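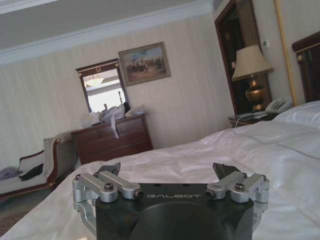 # 로봇 예산서에 '전화선'이라는 항목을 넣기까지

읽는 시간 9분

1월 내내 엑셀 파일 하나를 붙들고 살았다. 파일 이름은 '객실로봇_예산_최종'이었다가 '최종_수정'이 되었다가 지금은 '최종_수정_사장님확인용_진짜'가 되어 있다. 이름이 길어질수록 총액도 커졌다. 둘 사이에 무슨 관계가 있는지는 모르겠다.

처음 오신 분들을 위해 적어 두자면, 나는 마르나르(Marnar)라는 객실 40개짜리 호텔에서 구매와 시설을 맡고 있다. 명함에는 '운영 매니저'라고 되어 있는데, 명함을 만들 때 구매 매니저와 시설 매니저 명함을 따로 찍으면 돈이 두 배로 들기 때문이었다. 이 정도면 우리 호텔이 돈을 대하는 태도는 설명이 되었으리라 본다. 그런 호텔에서 로봇을 사자는 이야기가 나왔다.

발단은 사장님인 삼란 통숙 씨가 아니고 그 아드님인 타나콘 통숙 씨였다. 타나콘 씨는 전시회에 다녀오면 꼭 뭔가를 사고 싶어 한다. 재작년에는 로비에 향을 뿌리는 기계였고(손님들이 기침을 했다), 작년에는 말로 켜고 끄는 커튼이었다(손님들이 복도에 대고 커튼에게 소리를 질렀다). 올해는 팔 달린 로봇이다. 객실을 치워 주는 로봇. 침대를 정리하고, 옷을 개고, 서랍을 닫고, 손님이 두고 간 양말을 집어 올리는.

사장님은 한참 듣고 계시더니 나를 보며 물으셨다.

"얼마요?"

그래서 내 1월이 사라졌다.

## 본체값은 예산의 앞부분일 뿐

로봇 견적을 처음 받아 보는 사람은 누구나 맨 윗줄을 본다. 나도 그랬다. 굵은 글씨로 되어 있고 숫자도 하나뿐이라 읽기 편하다. 타나콘 씨는 그 줄만 사진으로 찍어서 아버지께 보냈다. 사장님은 생각보다 싸다고 하셨다. 나는 그날 저녁에 견적서를 뒤로 넘겨 보았다.

뒤에는 일곱 줄이 더 있었다. 순서대로 옮긴다.

1. 그리퍼 교체 부품
2. 현장 설치와 지도 작성
3. 객실별 작업 학습
4. 소프트웨어 연간 사용료
5. 유지보수 계약
6. 운영자 교육
7. 기타

마지막 줄이 제일 무서웠다. 다른 줄에는 설명이 한두 마디씩 붙어 있는데 '기타'에는 금액만 있었다. 유지보수보다 컸다. 메일로 물어보았더니 "현장 상황에 따라 달라지는 비용"이라는 답이 왔다. 그런 걸로 치면 인생도 기타다.

견적은 두 군데에서 받았다. 하나는 스토릭(Storik)이라는 임대 업체고, 하나는 라나사드(Ranasard)라는 통합 업체다. 스토릭은 매달 돈을 내고 빌려 쓰는 방식, 라나사드는 기계를 사다가 우리 객실에 맞춰 주는 방식이다. 둘 다 친절하다. 스토릭은 전화를 빨리 받고, 라나사드는 전화를 늦게 받는 대신 길게 받는다.

## 우리 객실의 문제점

마르나르의 객실은 좋게 말해 고풍스럽다. 위쪽 사진에 나온 방이 딱 우리 호텔답다. 세로줄 무늬 벽지에, 금색 장식이 달린 짙은 색 나무 머리판에, 금색 액자 그림에, 무늬 있는 카펫. 손님들은 이런 걸 보고 사진을 찍는다. 기계를 들이려는 사람이 보면 다른 것들이 눈에 들어온다.

우선 침대. 저렇게 구겨진 흰 이불이 문제의 시작이다. 사람에게 이불은 그냥 이불인데, 라나사드에서 온 조리아나 초르노볼 씨의 말로는 로봇에게 흰 이불은 "모양이 매번 바뀌는 흰색"이라고 한다. 어디가 모서리이고 어디가 그냥 주름인지를 먼저 찾아야 한다는 것이다. 내가 우리도 가끔 못 찾는다고 했더니 메모를 하셨다. 그게 왜 메모할 일인지는 아직도 모르겠다.

다음은 옷이다. 긴 의자에는 연보랏빛 도는 회색 옷과 검은 옷이 걸쳐져 있고, 서랍장 위에는 흰옷이며 밝은 옷가지가 가방들과 함께 한 무더기 쌓여 있다. 흰 천 하나는 맨 위 서랍 앞으로 늘어져 있고. 객실부에서는 이런 걸 '산'이라고 부른다. 산에는 규칙이 있다. 손님의 산은 건드리지 않는다. 다만 손님이 부탁했으면 건드린다. 그리고 부탁했는지 안 했는지는 말투를 보고 안다.

이 마지막 규칙을 작업 사양서에 쓰려다가 오후 하나를 날렸다.

그리고 전화기. 침대 옆 탁자에 꼬불꼬불한 선이 달린 흰 전화기가 스탠드 앞에 있고, 흰 케이블 하나가 탁자 가장자리를 넘어 늘어져 있다. 나는 시설 담당이면서도 이 선을 한 번도 진지하게 생각해 본 적이 없다. 초르노볼 씨는 객실에 들어오자마자 침대도 그림도 안 보고 선부터 보았다. 그러고는 물었다.

"이 선, 고정할 수 있나요?"

"고정하면 손님이 전화기를 못 옮기는데요."

"손님이 전화기를 옮기나요?"

그건 나도 몰랐다. 객실부에 물어보니 옮긴단다. 침대로 가져가고, 화장대로 가져가고, 어떤 분은 욕실 문 앞까지 끌고 가신단다. 요즘 세상에 객실 전화를 그렇게까지 쓰는 줄은 처음 알았다. 그래서 내 예산서에는 '전화선 정리(전 객실)'라는 항목이 생겼다. 사장님이 이 줄에서 한참 멈추셨다.

"로봇을 사는데 왜 전화선을 사?"

좋은 질문이다. 나도 예산서에 적을 대답이 없어서 비고란에 '필요'라고만 썼다.

## 손 이야기

기계를 사 본 적 없는 분들이 제일 많이 묻는 게 얼굴이다. 얼굴이 있느냐, 눈이 깜빡이느냐. 돈을 내는 쪽에서는 손만 보게 된다.

사진 아래쪽에 크게 나온 게 그 손이다. 검은 녹색 몸체에 GALBOT이라고 적혀 있고, 양쪽으로 은색 링크가 있고, 그 위로 거무스름한 손끝이 하나씩 벌어져 있다. 손가락이 둘이다. 타나콘 씨는 처음 보고 실망한 기색이었다. 다섯 개를 기대하셨던 모양이다.

"두 개로 뭘 해요?"

우리 객실부장 라타나 텝수리야 씨가 그 자리에서 대답 대신 엄지와 검지만으로 베갯잇을 씌우기 시작했다. 조금 느리긴 했는데 됐다. 그 뒤로 손가락 개수 이야기는 나오지 않았다.

내가 관심을 둔 건 나사였다. 링크마다 육각 구멍 나사가 보인다. 시설 일을 오래 하다 보면 어떤 기계든 나사부터 보게 되는데, 우리 공구함에 있는 걸로 풀리느냐 안 풀리느냐에 따라 앞으로의 생활이 달라진다. 예전에 복도 얼음 기계가 이름도 모를 별 모양 나사로 되어 있어서 드라이버 하나를 구하느라 여름이 다 갔다. 그래서 두 업체에 같은 질문을 보냈다. 손끝이 닳으면 우리가 갈 수 있는지, 아니면 사람이 와야 하는지.

스토릭은 사람이 온다고 했다. 임대료에 포함이다. 대신 오는 날은 자기들이 정한다.

라나사드는 우리가 갈아도 된다고 했다. 대신 교육을 받아야 하고, 교육은 위의 6번 항목이며, 교육받은 사람이 퇴사하면 6번 항목을 다시 사야 한다. 우리 시설팀은 나를 포함해 두 명이다. 나머지 한 명은 파피 라이트풋 씨인데, 이 이야기를 듣더니 갑자기 자기가 퇴사하면 손해가 얼마인지를 정확한 숫자로 알고 싶어 했다. 알려 주지 않았다.

## 시간을 재어 보았다

사장님의 두 번째 질문은 "그래서 뭐가 절약되는데?"였다. 첫 번째 질문보다 훨씬 어렵다.

텝수리야 씨와 둘이서 객실부의 작업 시간을 적기로 했다. 청소 전체를 적으면 끝이 없으니 로봇이 할 수 있을지도 모르는 일만 골랐다. 이불 펴기, 바닥에 떨어진 수건 줍기, 서랍 닫기, 리모컨 제자리에 두기 같은 것들. 욕실은 뺐다. 두 업체 모두 욕실이라는 단어가 나오면 말이 느려졌다.

그렇게 모은 게 1,307분이다. 사람들은 이런 숫자를 보면 일단 고개를 끄덕인다. 끝자리가 7이라서 믿음이 가는 것 같다. 나도 표에 적어 놓고 보니 그럴듯해서 굵은 글씨로 바꿨다.

문제는 이 숫자 안에 뭐가 들었는지였다. 텝수리야 씨가 목록을 훑다가 한 줄을 짚었다. '서랍 닫기'가 생각보다 길게 잡혀 있었다. 이유를 물으니 우리 서랍장은 오래되어서 그냥 밀면 안 닫힌다고 한다. 왼쪽을 살짝 들고 무릎으로 민다. 객실부 전원이 무릎을 쓴다. 나는 시설 담당인데 이걸 몰랐다.

서랍 레일을 고치는 견적을 따로 받아 보았다. 얼마인지는 안 적겠다. 로봇 예산서의 '기타'보다 훨씬 작았다는 것만 적는다. 이 사실을 회의에서 말할까 말까 이틀을 고민했다. 말하면 타나콘 씨가 실망할 테고, 안 말하면 라이트풋 씨가 말할 게 뻔했다. 그래서 내가 말했다. 사장님은 서랍을 먼저 고치라고 하셨고, 타나콘 씨는 서랍이 잘 닫히면 로봇도 편할 거라고 하셨다. 양쪽이 같은 결론에 다른 길로 도착하는 걸 보고 있으니 묘했다.

## 빌릴까 살까

여기부터는 비슷한 처지에 있는 분들, 그러니까 큰 호텔도 아니면서 어쩌다 이런 기계의 견적을 받게 된 분들에게 조금은 쓸모가 있을지도 모르겠다.

빌리는 쪽의 장점은 망해도 돌려주면 된다는 것이다. 단점은 계약서에 적힌 '돌려준다'의 정의가 우리가 생각하는 것과 다르다는 점이다. 스토릭 계약서에는 최소 기간이 있고, 그 전에 돌려주면 남은 달의 돈을 낸다. 그럼 그냥 들고 있는 게 낫지 않냐고 물었더니 대부분 그렇게 하신다고 했다.

사는 쪽의 장점은 우리 것이 된다는 것이다. 단점도 같다.

감가상각을 몇 년으로 잡을지는 경리와 꽤 다퉜다. 경리 쪽은 세탁기와 똑같이 잡자고 했다. 나는 세탁기는 아무도 업데이트하지 않는다고 반론했다. 그러자 작년에 들어온 세탁기는 업데이트를 한다는 대답이 돌아왔고, 세탁실에 내려가 보니 정말 업데이트 중이었다. 그래서 세탁기와 똑같이 잡았다.

보험도 있다. 우리 보험사에 전화해서 로봇이 손님 물건을 떨어뜨리면 어떻게 되느냐고 물었더니, 직원이 떨어뜨린 걸로 보면 된다고 했다가, 다시 전화가 와서 장비 고장으로 보면 된다고 했다가, 또 전화가 와서 서면으로 보내 달라고 했다. 서면으로 보냈다. 답은 아직 없다. 예산서에는 노란색으로 칠해 두었다.

그리고 공간. 이건 처음부터 생각했어야 했는데 맨 나중에 생각났다. 밤에 로봇을 어디에 두는가. 충전은 어디서 하는가. 린넨 창고가 제일 만만한데 린넨 창고에는 린넨이 있다. 텝수리야 씨는 로봇이 린넨 창고에 들어오는 순간 자기가 나가겠다고 했다. 농담인 줄 알았는데 다음 날 창고 문에 '린넨 전용'이라고 붙어 있었다. 코팅까지 되어 있었다.

지금 안은 별관인 깨우마니(Kaewmanee) 1층 창고를 비우는 것이다. 거기에는 재작년의 향 기계가 있다. 치우는 데도 돈이 들어서 그것도 한 줄 추가했다.

## 먼저 적어 두었으면 좋았을 것들

파일을 처음부터 다시 만든다면 이렇게 하겠다 싶은 것들을 남겨 둔다. 거의 나를 위한 메모다.

- 견적서는 뒤에서부터 읽는다.
- '기타'는 무조건 내역을 달라고 한다. 안 주면 매주 달라고 한다.
- 객실은 제일 깨끗한 방 말고 손님이 막 짐을 풀어 놓은 상태로 보여 준다. 우리는 처음에 침대까지 반듯하게 해 놓고 업체를 불렀는데, 초르노볼 씨가 둘러보더니 "그럼 로봇은 뭘 하죠?"라고 했다.
- 객실부를 첫 회의부터 부른다. 우리는 세 번째 회의부터 불렀고, 앞의 회의 두 번은 다시 했다.
- 소모품 단가는 낱개로 받는다. 묶음으로 받으면 창고가 필요하고, 창고에 대해서는 위에 썼다.
- 엘리베이터 문 너비를 잰다. 잰 다음 안쪽 손잡이가 튀어나온 만큼 뺀다.
- 카펫 이야기를 한다. 우리 카펫은 두껍고, 방마다 조금씩 들뜬 데가 있다. 바퀴 달린 물건을 들이려면 이게 또 한 줄이다.
- 사장님께는 총액만 보여 드리지 않는다. 한 줄만 보여 드리지도 않는다. 적당한 중간은 아직 못 찾았다.

## 지금까지의 상황

엊그제 회의에서 정해진 것만 적는다. 로봇은 한 대, 일단 시범으로. 방식은 임대 쪽으로 기울었는데, 라나사드가 학습 비용을 다시 계산해 오겠다고 해서 그걸 보고 정하기로 했다. 작업은 이불과 바닥 물건 줍기 둘로 줄였다. 손님의 산은 뺐다. 텝수리야 씨가 끝까지 반대했고 나도 같은 편이었다. 누가 내 옷더미를 말투도 안 들어 보고 개어 놓으면 나라도 기분이 나쁠 것 같다.

타나콘 씨는 로봇 이름을 공모하자고 했다. 상금이 있느냐고 사장님이 물으셨고, 있으면 좋겠다고 하니 사장님이 내 쪽을 보셨다. 나는 엑셀을 열고 '기타' 밑에 한 줄을 더 만들었다.

서랍 레일은 다음 주부터 2층부터 고친다. 전화선 고정 클립은 시험 삼아 한 봉지 샀는데 벽지에 붙였더니 뗄 때 벽지가 같이 떨어졌다. 혹시 오래된 줄무늬 벽지에 써도 괜찮은 걸 아시는 분은 댓글 부탁드린다. 색은 흰색이면 되고, 낱개로 파는 곳이면 더 좋다.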